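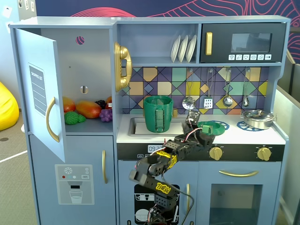 Our robotics club at Flellcombe bought the Broraven play kitchen in March, and we have used it as a practice field for the arm team almost every afternoon after that. It is sold for small children, but I want to review it from the side of a student club that teaches a robot arm to do kitchen tasks. What we liked first is how much it gives you in one piece. There is a refrigerator, a sink, a white stovetop, a microwave, and hooks with utensils, and all of it stands close together. Our tasks with the shallow green dish are done beside the sink, and from there the arm has only a short way to the stove.

Setup

We paid 119 dollars. Four students built it in one long afternoon. The instructions are only drawings, and two of the panels look almost the same, so we put one of them in backwards and had to open everything again. After this it stood well. We fixed the back to a table leg with straps, and I recommend this to every team, because an arm pushes harder than a child.

What works well for us

The refrigerator doors have gold handles, and a handle like this is a fair exercise for a beginner team. The door moves lightly and stays where you leave it. Grapes are more difficult than I expected – the gripper closes on one part of the bunch and then the whole thing turns. The younger students like this problem very much, and they learn a lot from it about where to hold an object.

The pattern on the backsplash is also useful, although I did not think so in the beginning. It has many colors and shapes, and our first vision program was confused by it. We wanted to cover it with paper. In the end we kept it, and the students had to write a better program.

What I do not like

The plates are light and they slide when the arm only touches them. The hooks for the utensils are too close for our gripper, so we leave the ladle for the last month of the course. The stickers are nice to look at, but one corner was already coming up when we opened the box.

Compared with the Mtshali set

The club used the Mtshali set before. It is stronger, but it has no refrigerator, and our students finished all the tasks in a few weeks. In the Broraven kitchen our log has now 622 attempts, and we still find new tasks.

My rating is 4 out of 5. For a club with a small budget I would buy it again, together with good straps.

Home | Reviews | Club Projects | Contact

Last updated: March

Related items
Fesau gripper pads, long-term review
Cheap tables for a robot arm
How we plan a semester at the Flellcombe club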